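Checklist for the treatment rooms, Wodden Parade, 22 Jul 2018. Ground floor and the two rooms upstairs. Comments are mine and are meant to be read along with the ticks. The last sheet had a tick in every box, including the one for a fire door that had been taken off its hinges, so I've gone back to writing things down.

Key: **OK** / **Fix** / **Ask** (meaning I was told something and would like to see it on paper).

## 1. Way in and way out

- [x] Front door opens fully from inside without a key. **OK**
- [ ] Back door clear of stock. **Fix.** Boxes of towels again. I was told they had only just come in. The delivery note on the top one was from May.
- [x] Exit signs lit on the ground floor. **OK**
- [ ] Exit sign on the upstairs landing. **Fix.** It lights when you press the test button and goes out when you let go.
- [ ] Stair carpet, fourth step. **Fix.** Taped down. Tape is a sign that somebody noticed, and I'd like them to go one step further and use a carpet fitter.

The fire drill record says the building was cleared in 90 seconds. I don't believe it. The upstairs rooms take longer than that to leave if a client is lying down under a towel with something on their face, and the record doesn't say whether any clients were in. Run it again with the rooms in use and write down whatever the clock says.

## 2. Electrics and heat

- [x] Plug-in items carry a test label. **OK**, except as below.
- [ ] Wax heater, room 2. **Ask.** No label. Said to be new. New things can be faulty too, and I'd like the receipt.
- [ ] Extension lead behind the reception desk. **Fix.** There is a lead plugged into a lead. The fan heater on the end of it is marked 2120 watts and should have a wall socket to itself.
- [x] Towel cabinet by Voneo, door seal and cut-out. **OK.** The thermostat knob is loose but does what it says.
- [ ] Magnifying lamp, room 1. **Fix.** The arm drops by itself. It has been "on the list" since the visit before last, and I have now asked to see the list.

## 3. Hand washing and water

- [x] Basin in each treatment room, with soap and paper towels. **OK**
- [ ] Hot tap, upstairs room. **Fix.** Ran for nearly 30 seconds before I would have called it warm. People in a hurry won't wait, whatever the poster over the basin tells them.
- [ ] Little-used outlets flushed every 7 days. **Ask.** The log is complete, neat, and all in the same pen. I would find it more convincing with a missed week in it.

## 4. Tools, brushes and products

- [x] Single-use items thrown away after one client. **OK** as far as I could see, and the bin agreed.
- [ ] Clean and used brushes kept apart. **Ask.** Staff gave me two different answers about which container was which. Label them. A system that lives in people's heads goes on holiday when they do.
- [ ] Product pots dated on opening. **Fix.** Some are, some aren't. The ones in the drawer have a date on the lid, and lids get swapped.

The brush cleaner in use is a Skarkau concentrate, which needs diluting. The bottle gives the strength and the contact time clearly enough. What I was shown was a splash of it in the bottom of a bowl, judged by smell. Buy a measuring jug and keep it next to the bottle. I am also not persuaded by the claim that brushes are cleaned "constantly", a word I tend to hear in places where there is no set time for doing it. Between clients is a set time. So is the end of the day.

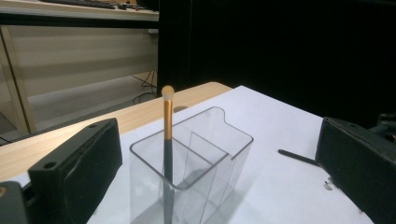
Drying matters as much as washing and gets about a tenth of the attention. Bristles should be left to dry fully before a brush is put away, and laying them flat or head down on a rack keeps water from running back into the handle. I asked where this was done and was shown a radiator shelf with a plant on it. Move the plant, or pick another shelf.

- [ ] Drying place set aside and kept clear. **Fix**
- [x] Safety data sheets kept on site. **OK**, though the folder also holds the takeaway menus.
- [ ] Patch test records. **Ask.** Kept in the Mutiso booking system, I'm told. The log-in wasn't to hand. A record that can't be opened on the day of a visit goes down as not seen.

## 5. First aid and accidents

- [x] Kit present and on the wall. **OK**
- [ ] Contents in date. **Fix.** Eyewash expired. Given what gets used near eyes in this building, I would start here.
- [ ] Accident book. **Ask.** No entries at all. Either this is the safest salon in the county or small burns and cuts aren't being written up. A blank book doesn't earn a tick from me.

## 6. Before the next visit

Do the back door, the extension lead and the eyewash today. The landing sign and the stair carpet need someone booked, and I want to see the booking. Everything marked **Ask** can be sent over as a copy or a photo of the page, provided it can be read.

Please don't tick anything on this sheet for me.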